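Cuaderno de taller, octubre, viernes por la tarde

Vuelvo a la furgoneta después de una semana sin tocarla. El plan de viaje sigue igual sobre el papel: salir por la costa, subir hasta el camping de Fladwood y volver por el interior. En total 3557 km según el planificador de Eltus, que a mí me parece optimista porque no cuenta desvíos ni el puerto cerrado por obras. No me lo creo hasta verlo en el cuentakilómetros.

Batería auxiliar. La de Clikiswood anuncia 1000 ciclos «en condiciones normales». ¿Normales para quién? Con la nevera puesta toda la noche y el inversor dejado en espera, esta mañana marcaba 12,1 V. He medido dos veces, con dos polímetros, y sale lo mismo. Sospecho del consumo en reposo del inversor — el manual no da la cifra, cosa que ya dice bastante. Pendiente: poner un interruptor antes del inversor y repetir la prueba otra noche entera.

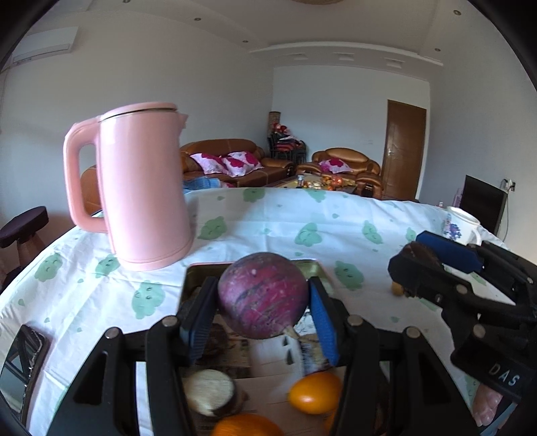
El depósito de agua limpia tampoco convence. El fabricante habla de autonomía para una semana entre dos personas. Con duchas cortas y fregando poco, yo calculo la mitad. La bomba hace ruido al cebarse y pierde presión cuando se abren los dos grifos. He cambiado la abrazadera del filtro y de momento no gotea, aunque llevo solo una tarde mirándola.

Toldo Petrenko: 163 euros de segunda mano, con un brazo algo torcido. El vendedor decía que aguanta viento de hasta 2 horas seguidas sin recogerlo, frase que no significa nada si no dice qué viento. Lo monto con los tornillos largos y sellador en los cuatro agujeros. Si en el primer tramo vibra, se queda en casa.

Sobre la ruta: las reseñas de Fladwood son todas de verano y todas de cinco estrellas. Quien vaya a llamar, que pregunte si abren el vaciado de grises fuera de temporada y que pida el dato por escrito. El año pasado ya nos dijeron que sí por teléfono y encontramos la llave echada.

Falta por hacer: interruptor del inversor, presión de ruedas con la carga puesta, revisar la junta de la claraboya. La prueba de batería, esta noche a las once.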